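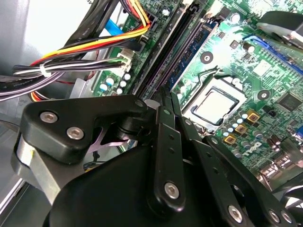

## Does a collaborative-rated arm still need a risk assessment for PC teardown?

**posted by benchrat_76**, 2019-05-07

We take apart office desktops for parts. Mostly Dells, 2,142 of them sitting on pallets since March. My boss bought an arm with a two-jaw gripper from Grotine and wants it pulling memory and processors while a person stands at the same bench cutting zip ties and unplugging power leads.

The sales sheet says the arm is "collaborative" and "meets all applicable safety standards." It doesn't say which ones. I asked, and got a PDF of the same sheet with a different cover. My boss reads that as permission to skip the paperwork and start next week with no fence.

I don't buy it. What are we supposed to have on file, and does anybody follow a static rule when the gripper is that close to a bare board?

---

**solder_and_regret**

You're right not to buy it. A robot arm isn't safe by itself. The whole job is what gets assessed: arm, gripper, whatever the gripper is holding, the bench, the person. Read ISO 10218 (both parts) and ISO/TS 15066 for the shared-bench stuff. If you're in the US, look at ANSI/RIA R15.06 too. They cost money and they're dull, and somebody in your shop has to sit down with them anyway.

Things I'd want in writing before anyone stands next to it:

- What the gripper does when power drops. Does it hold or let go?
- Pinch points on the finger linkages. Open linkages close on fingertips just fine at "safe" speed.
- Measured contact force, with your gripper and your payload. The number on the brochure is for somebody else's setup.
- Who can change the speed limit, and whether it takes a password. Ours was set to 50 percent at install. Two weeks later it was at full and no one had touched it, supposedly.
- PC unplugged from the wall before it goes on the bench, every time. Write it down as a step.

Watch out for sheet metal as well. A force limit worked out for a smooth, rounded gripper means nothing if the jaws are holding a bracket with a sharp edge, or if your hand is between the arm and the side of the case.

As for static: ground the bench, ground the person, and check that the gripper is bonded back to ground. Metal parts on a gripper don't mean there's a path through the wrist. Use a meter. If the finger tips are plain plastic or rubber, ask for static-dissipative ones.

---

**trellano_owner**

weve run a Trellano for a year with no assessment and nobody got hurt. its a slow arm. imo standards people just want to sell you standards. wear gloves

---

**kx_bench2**

A year without an injury tells you it was a year. Please don't copy the post before mine, and gloves can make a pinch point worse if the fabric catches.

I agree with most of the long answer but I'd question the plan itself. Why does the person need to be there at the same time? Have them clear the cables first, step back, then let the arm work behind a light curtain or a scanner. We looked at the Biltov and Kramer setups and both vendors pushed "fenceless" hard. When I asked either one for force test results with a gripper fitted, they wanted to call me back. Still waiting.

You'd still need the assessment with a curtain, but it's a shorter one. Sort out the cables before you sort out the robot, too. Loose power wires draped near the memory slots are going to snag on a linkage sooner or later, and then you find out how the force limit behaves.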